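Stalska Workshop News: Thursday Build Group

Thu 1 August

It has been a long, warm summer at the Stalska workshop, and if you have stopped by on a Thursday evening you will have noticed that the big humanoid build has slowly taken over more and more of our shared space (sorry to the weaving table, we do know, and we promise you will have your corner back in September). Quite a few members have asked for an update, so we put the kettle on, sat down with the build log, and tried to write up where things stand without going on too much. We went on a bit anyway!

For anyone new, the project is called Handadow. It started last winter as a single arm clamped to a bench, and the first version could barely hold up its own wrist. We wrote up that whole sorry tale in an earlier newsletter, so we won't repeat it, except to say that the build log now stands at 1237 entries, and a surprising share of them are about cables. If you have never routed a cable past an elbow that bends, come along some evening and we will happily hand you the zip ties.

The hands have been the main job since spring. Both are five-fingered now, both close properly, and after a lot of fiddling with tendon tension the fingers finally let go when they are told to, which was the part that kept us here past closing time more often than we like to admit. The old fingers had a habit of hanging on. We had one very tired sponge that spent most of an evening in the grip of the right hand while three of us argued over whether it was the software or the springs. (It was the springs. It was also a little bit the software.)

So the group decided it was time to move on from sponges and foam blocks and set up something with more life to it. We settled on a fruit stand. It gives us crates at different heights and different tilts, things that are round and small and slide around each other, and bunches that droop and swing when you lift them. Fixing up the stand took two full evenings, and the people who did the flower garlands got quite carried away, in the best way. It is easily the prettiest thing in the building. 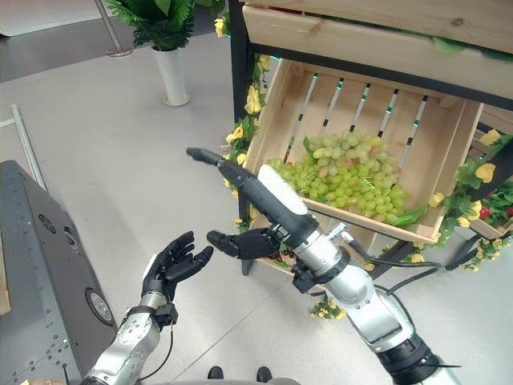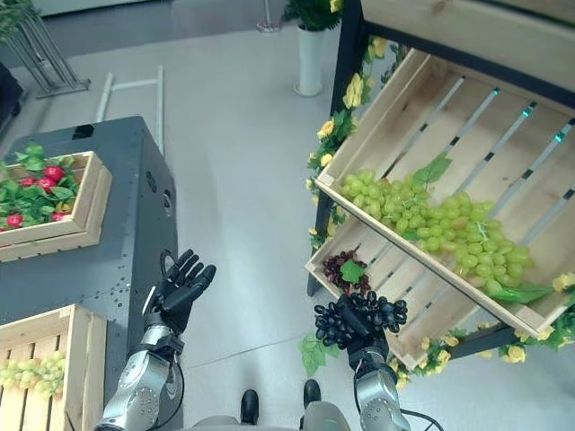

Handadow at the fruit stand: both hands out by the green grapes, with a long black handheld tool in the right one (first), and the right hand closed around a bunch of dark purple grapes (second).

Grapes are a lovely thing to practice on, and also a maddening one. A bunch doesn't have one shape. The hand has to come in around it and close enough to carry the weight, and then the whole bunch shifts and settles, and whatever you had planned for the fingers has to bend to suit. We have set ourselves a goal of 70 clean lifts by the end of September, and we are keeping a tally on the whiteboard by the door. A lift counts as clean when the bunch goes from one crate to another without touching the floor. There was a lively discussion over whether brushing the crate on the way out should count against it. For now it doesn't, but the people who voted the other way would like it known that they are still right.

The other thing eating our evenings is the wrist wiring. The cables need enough slack for the full turn of the hand and still have to stay clear of the crate edges, and every time we get one side right the other side wants the same treatment. We are trying a new set of clips from the Urkeo parts bin, and if they hold up we will draw out the pattern and leave copies on the shelf for anyone building an arm at home. We know of a few of you who are, and we would dearly love to see how you are getting on, even if it is only a shoulder so far.

A few bits of housekeeping before we let you go. Thursday sessions run as usual all month, and there is room for 14 people in the bay before it gets too crowded to turn around with a tray. You don't need any experience. Please wear closed shoes and tie back long hair, and keep drinks on the long shelf away from the electronics. The tool library is short one set of small hex keys, so do have a look in your bags. Our friends at the Alemneh repair café have offered us 30 folding chairs for the open evening in September, and we could use help carrying them over. The sign-up sheet is on the corkboard next to the sink, and there is a pen on a string, at least there was last week.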